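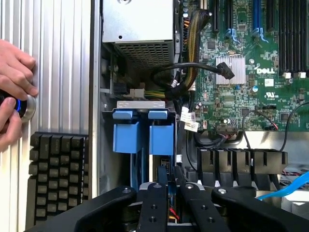 Re: Teardown cell at Olincombe — bench hours from June

Posted to the Flutari refurb list, January 15, 2022

> The plan says the arm takes over drive removal on the desktop towers.
> Does that mean bench staff drop to 15 hours a week, or do they move to
> test and grading? Our people at Yeo are asking.

Neither, as it stands. Hours stay the same until June. What changes is the order of work.

At present one person opens the case, pulls the drives, logs the serials and passes the chassis on. In the new cell the person opens and positions the chassis, and the arm goes in for the drive carriers. Blue tabbed carriers standing side by side in the bay are the easy case. Cabling is the hard one. A braided bundle between the power supply and the board can sag into the approach path, and the arm does not move cables. Someone has to dress them back first.

Cycle time in the Jivuvau trial was 60 seconds per drive, against 50 by hand. The arm is slower. The gain is that the operator can log and grade the previous unit meanwhile, and does less of the repeated pinch grip that people have complained about.

Two points still open:

1. Hands in the chassis. Our draft rule is arm stopped before anyone reaches in, with no exceptions for a quick cable tuck.

2. Pay grade. Operators will be clearing faults and re-teaching positions — that is technician work and is not in the current job description. I have asked for it to be settled before the second cell is ordered.

If Yeo wants to send someone to try it, allow 5 days.

3 replies | 2 shares

Recent on this list
Label stock for graded units
Jivuvau trial: fault log format
Torque settings for case screws
Yeo bench layout, revised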